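Ticket: Arm drops out of demo mode during visitor sessions
Opened by: Sveva Colombo
Site: Clarov, ground floor demo room
Status: open, waiting on Grudholm support

Hello again, me with the kitchen table. We had the open day at Clarov in December and the arm did its sulking thing in front of people, so I'm writing it all down while I still remember (sorry, it's long).

What happens: I start the visitor routine from the tablet, the arm goes through its first moves perfectly nicely, and somewhere near the colander it stops and the tablet says "session paused by host". Error 1905 in the log. I am the host! I didn't pause anything! If I press Resume it carries on as though we'd never fallen out, but only after 15 seconds of a grey screen, and 15 seconds is a very long time with a row of eight-year-olds staring at you.

What I've tried so far:

Restarted the controller. Fine for one group, then 1905 again.

Dropped the speed setting from 900 to 200. The children found this extremely boring and it still paused, just later.

Swapped the tablet for the spare one from the office. Same.

Turned off the sound effects in Flastidum, in case it was those. Same, and people missed the sound effects.

Took the tablet off the visitor wifi and put it on the staff one. This was the best of the lot, two whole groups without a pause, and I got very pleased with myself and told everybody it was fixed. Third group, 1905.

Other things that might matter: the routine is the stock Yoo kitchen one and I haven't edited it, apart from the welcome message. We're on whatever version came down in the autumn update (how do I find the number? the About page is blank for me). The morning session was much better than the afternoon. I can't think what changed over lunch, except that we had a lot more people in the building and I'd opened the log viewer on my laptop to keep an eye on things. On a quiet day with only me in the room I can't get it to happen at all, which is maddening.

I've got another school coming and I'd love to have it behaving by then. A teacher asked if it was shy! Log is attached to the ticket, and the pictures are all from the one table, with the ketchup on its plate and the colander next to the arm. 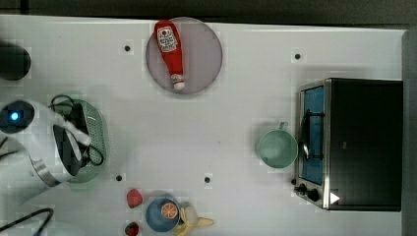
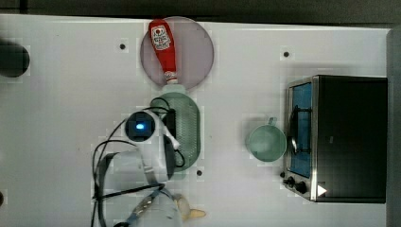
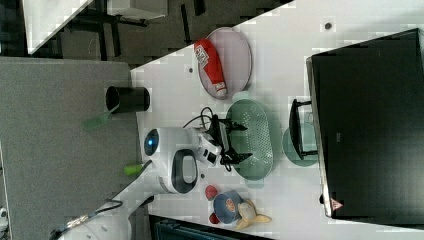
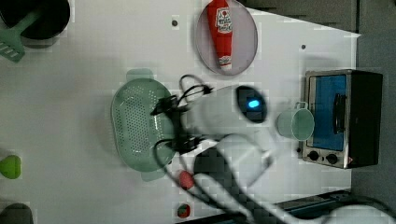

Flor Cuervo
Thanks Sveva, the log helps a lot. 1905 comes up when a second device signs in with the host account, and from what you say about lunch I'd look at your laptop first. The log viewer in Flastidum asks for a login, and if you gave it the same one as the tablet, each of them will keep trying to take over as host. Please make a viewer account under Settings, People, and use that on the laptop. Then put the speed back to 900 and run the routine a few times with the viewer open. If it still pauses, send me the new log and leave the tablet on the staff wifi in the meantime. The blank About page is a separate fault, so I've opened another ticket for it.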